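We use cookies to remember your language and to count visits. By staying on this site you agree to this. Accept - Settings

Dudero Student Robotics Kit
Section 4: Recording cloth tasks with the hand-held gripper

Read Section 3 first if the gripper has not been paired with the club laptop. Teams entering the July round need 84 accepted recordings per task.

4.1 Before you start

1. Charge the gripper for 30 minutes.
2. Switch it on and wait for the green light on top of the housing.
3. Open Plirau on the laptop and choose your team folder.
4. Clear a flat surface and lay one garment on it. Plain colors work best for a first session.

Note: Leave the handwritten labels on the gripper. Plirau asks for the unit name when you open a new session, and the team sheet uses the same name.

4.2 Picking up the garment

5. Hold the gripper by the vertical handle, with the jaws pointing away from your wrist.
6. Press Record in Plirau.
7. Lower the open jaws over the cloth and close them on a single pinch of fabric.
8. Lift straight up until the garment hangs free, then hold still while you count to four.

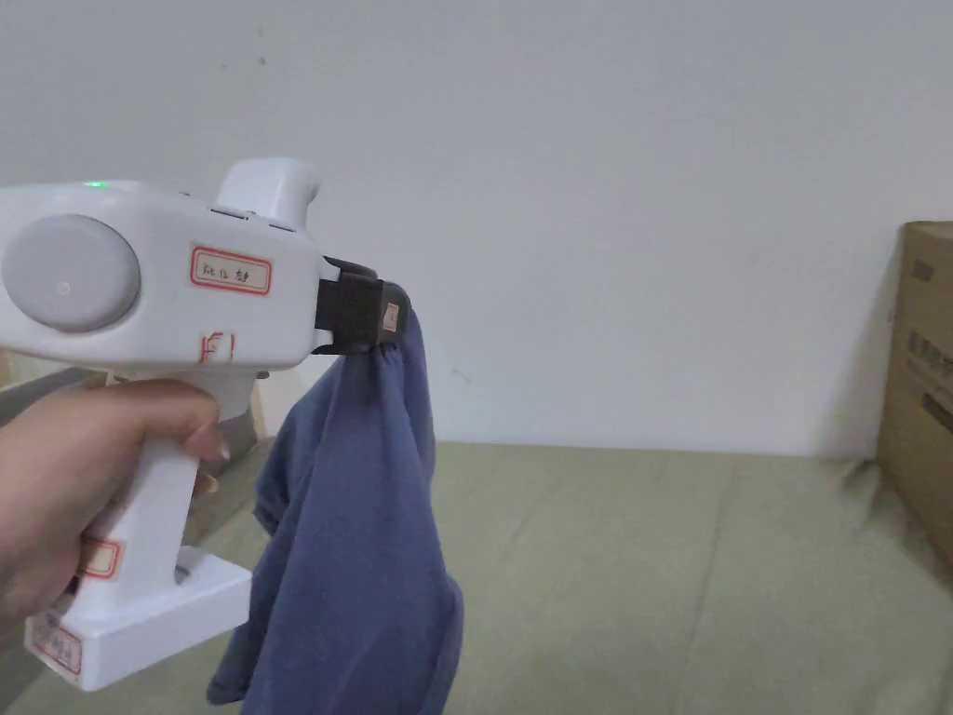

9. Move the garment to the target area at a slow, even speed. Lower it until the bottom edge touches, then open the jaws.
10. Press Stop. Mark the recording Keep or Discard before starting the next one.

Caution: Keep your other hand away from the jaws while they close. Do not pull on a garment that has caught in them - open the jaws first, then free the cloth by hand.

4.3 If a recording is rejected

"Jaw signal lost": restart the gripper and repeat from step 5.
"Too fast": the lift in step 8 was hurried. Record it again.
"Folder full": a team folder holds 1,000 recordings, including discarded ones. Empty the discards and try again.

Upload finished folders to Fledis at the end of each session. Teams in the Juška league use the separate upload page listed in Section 6.

Revised 2025-05-19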